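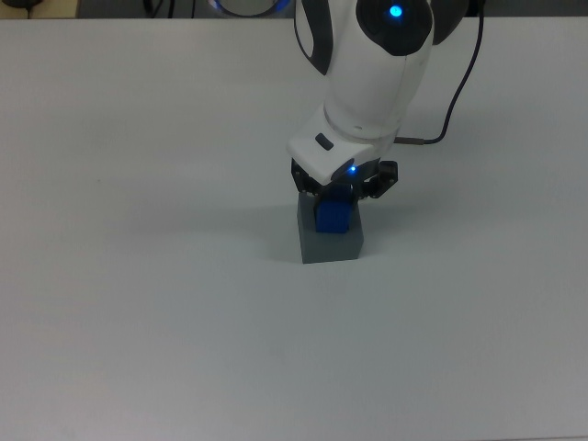
How varied should demonstrations be for a tight block-in-box insertion task?

Boltex Community Help > Robot Learning > Collecting Data
Asked September 1, 2025
Viewed 478 times

I'm collecting demonstrations for a single-arm task. A blue block starts on the table, the arm picks it up, carries it to a gray box with a square opening in the top, puts it in and lets go. White table, one arm, two-finger gripper, nothing else to pick up.

I have 100 episodes so far. I recorded them in Tratis by guiding the arm by hand, with one camera fixed beside the table and one looking from above and behind the base. The policy trained on these does the pick fine and carries the block over to the box. Then it hovers over the opening, or comes down on the rim and keeps pushing until the force limit stops it. If I nudge the box with a finger it will sometimes drop in.

Things I've tried:

Training longer. The loss went down and the behavior stayed the same.

Dropping the episodes where I hesitated over the box. That left fewer episodes and it may have gotten slightly worse.

Lowering the speed near the box at run time. It hits the rim more gently now.

For most episodes I put the box and the block a short distance apart in the same part of the table, with the box on the left as seen from the side camera. I move them by hand between episodes but I never measured how far.
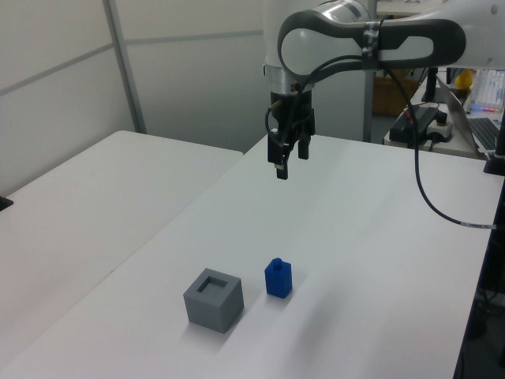

I also didn't think much about rotation. The box is usually squared up with the table by eye, and the block is wherever my hand leaves it. Looking back through the recordings, I always approach from the same height and in nearly the same way, because that's what feels natural when holding the wrist.

So before I spend another afternoon on it: do I need more of the same, or different ones? And if different, what should I be changing from one episode to the next? I'd like to keep the 100 I have if they're usable.

2 answers

Answer 1 (accepted)
16 votes

Keep the 100 and add different ones. Your set teaches the pick and the carry well enough. It has very little in it about what to do when the block is over the box and not lined up, and the policy ends up there every time it makes a small error on the way.

I ran a similar job for a fixture-loading cell at Barbieri, same general shape of problem. What worked for us was splitting the new recording into three parts.

1. Full episodes with planned positions. Draw a grid on paper, write down a box position, a block position and a rotation for both, and go down the list. Don't choose positions as you go. People think they're being random and they keep putting things in the same place. Tape marks on the table can end up as something the policy looks at, so use a paper template and take it away before you press record.

2. Short episodes that start badly. Close the gripper on the block, bring it to the box, and put it off to one side or a few degrees rotated. Start recording there. Then do the correction: lift a little, shift, turn, come down, release. These take a few seconds each and you can do a lot of them. Start recording after you've created the error — if the part where you make the error is in the data, the policy will learn to make it.

3. Partly inserted starts. Get the block into the opening at a slight tilt, start recording, then straighten it and finish. We had very few of these at first and it was the biggest single gap. A tilted block binding on one wall looks almost the same from the side as one that's going in cleanly, so you need both in the set, and the motion that comes next has to be different.

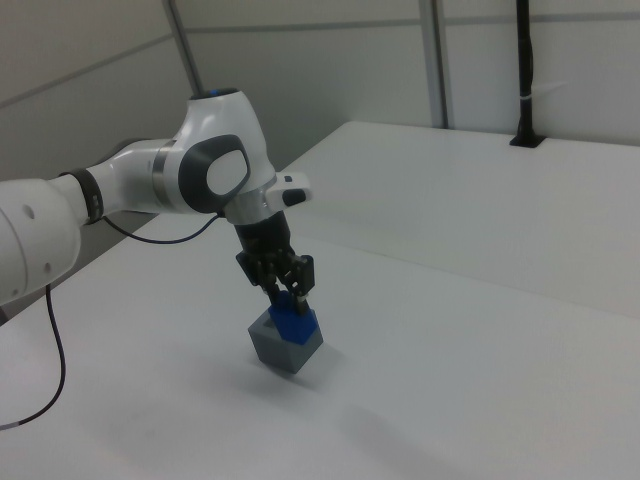
4. After that, train on everything together and run it before you record any more. Write down where each failed run stopped: the pick, the carry, the rim, or partway in. Record the next batch only for the stage where it fails.

A few smaller points. Don't delete the episodes where you hesitated. Trim the dead time and keep the rest. A pause with no motion is a problem, since the policy can learn to sit there, and that might be the hover you're seeing. A slow correction is useful.

Keep hands out of the camera views when you can. If you guide the arm by hand you can't always, so look into replaying the saved joint path with nobody at the table and recording the camera images during the replay. Tratis exports the joint path, so you don't need anything extra for that. Reset the objects to exactly the same start first or the replay will miss.

Check that the camera clock and the arm clock agree as well. A small offset does no harm during the carry and a lot of harm at the opening.

Answer 2
2 votes

We just recorded more and it got better. I think we had a few hundred by the end. Also check your gripper fingers, ours (Zoltell) had worn pads and the block turned in the grip when it touched the rim, so no amount of data was going to fix that. New pads helped more than anything. Didn't try the short episodes thing.

Comments on Answer 1

Thanks, this is clear. I went through the set for pauses and there are plenty, nearly all of them over the box. I'll trim those first and retrain before adding anything, so I know which change did what. Then I'll write the position list.

Good plan. Save the trimmed set under a new name and leave the original alone. We overwrote ours in May and had to record it over. 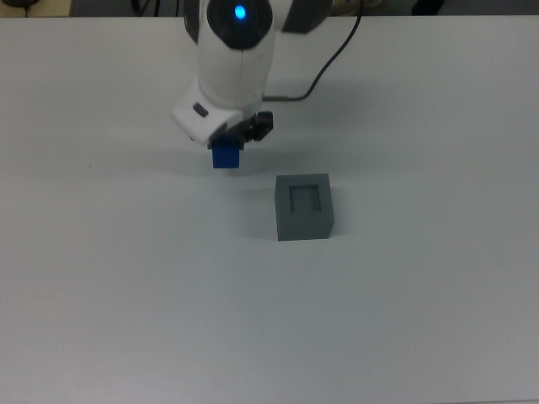 Should the short correction episodes be weighted differently from the full ones in training?

Start with equal weight per episode. Short episodes have fewer time steps, so if your loader samples by time step they'll show up less than you expect. Look at which way yours samples before you change any weights. If the policy still stops at the rim after that, double the short ones and compare.

And does it matter if the block is held higher or lower in the fingers each time?

It matters at the end of the move, when the fingers get close to the box. Vary the grip height a little in the full episodes, within the range that still lets the block go in without the fingers hitting the rim. Leave out any grip you wouldn't want the policy to copy.

Related
Trimming idle frames in Tratis without breaking the timestamps
Side camera or overhead camera for insertion tasks
Replaying a saved joint path drifts after the first pick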